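Workshop members finish first stage of shared robot arm

Published 24th May
Workshop news

A robot arm built by members of the Skendimeo shared workshop is now moving under its own control, after a winter of evening work on the joints, the wiring and the software. The group says the arm can reach any point on its bench and hold its position there, and that the first stage of the build is finished.

The arm has been made as a common tool for the workshop. Members who want to use it will book time in the same way as they do for the lathe and the laser cutter. It is meant for light, repeated jobs such as moving small parts between trays, holding a part while glue sets, and turning a piece slowly under a lamp for inspection.

Work began in February, when the group cleared the long bench at the back of the main room and bolted down a steel base plate. The first plate was too thin and flexed when the shoulder joint started or stopped quickly. A thicker one was cut and drilled, and the mounting holes were moved further from the edge of the bench.

The budget for the first stage was set at 1206 pounds. Most of this went on motors and bearings. The gearboxes at the shoulder and elbow were bought second-hand from Royer, a local dealer in used factory equipment, and were stripped, cleaned and greased before being fitted. Brackets and covers were made in the workshop, and 53 separate parts were printed or cut on site.

Several of the printed parts had to be made again. The elbow cover rubbed against a cable when the arm was folded, and the first wrist bracket cracked along a layer line while the screws were being tightened. The replacement bracket was printed on its side with thicker walls and has given no trouble.

Wiring took longer than planned. The cables to the wrist were first run along the outside of the arm and caught on the bench vice twice in one evening. They now pass through the forearm and come out just behind the gripper, with a loop left spare so that the wrist can turn fully in both directions. An emergency stop button has been fitted at each end of the bench, and the power supply has been moved to a shelf underneath.

The control software was written by members and is called Gralano. It runs on an old desktop computer and lets the user move the arm by hand controller or store a set of positions and play them back. Speed is limited to a slow setting for new users. A faster setting can be switched on by those who have done the workshop's short induction.

A small camera has been fitted at the wrist, looking past the gripper towards whatever the arm is working on. Its view is shown on a screen beside the bench and can be saved as the arm moves. The group wants to use these pictures to help the arm find a part that has been put down slightly out of place. At present the arm goes only to stored positions and does not correct itself.

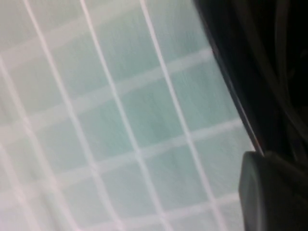

The wrist camera's view of a pale green gridded surface, with the dark gripper at the right.

Blur in the pictures has been the main subject of the last few build evenings. The group has tried a shorter exposure, which makes the picture darker, and has ordered a second lamp from Zerness to make up for it. Slower moves near the work are also being tested. Members who have spare diffusers or lamp arms that would fit a bench clamp are asked to leave them on the shelf by the door with a note.

Backlash in the elbow is the other job still open. When the arm changes direction there is a small amount of free play, and it is enough to spoil fine placing work. One suggestion is to add a spring to keep the joint loaded on one side. Another is to replace the elbow gearbox, but this would have to wait until more money is available.

The second stage will cover the gripper. The fingers fitted now have blunt, rounded tips, and members have asked for a narrower pair for picking up screws and washers. Drawings for a quick-change mounting are pinned up beside the bench, and comments can be written on them in pencil.

Induction sessions for the arm will be held in the main room, with 3 places at each. They last an hour and cover starting up, the stop buttons, storing positions and shutting down. Members should tie back long hair and remove lanyards before using the bench. Under-16s may watch but may not operate the arm.

The build group meets from 7 pm to 9 pm and is open to any member, with or without experience of electronics. The parts list, the bracket drawings and the current version of Gralano are kept in a folder on the workshop computer, and paper copies can be printed on request at the usual charge per sheet.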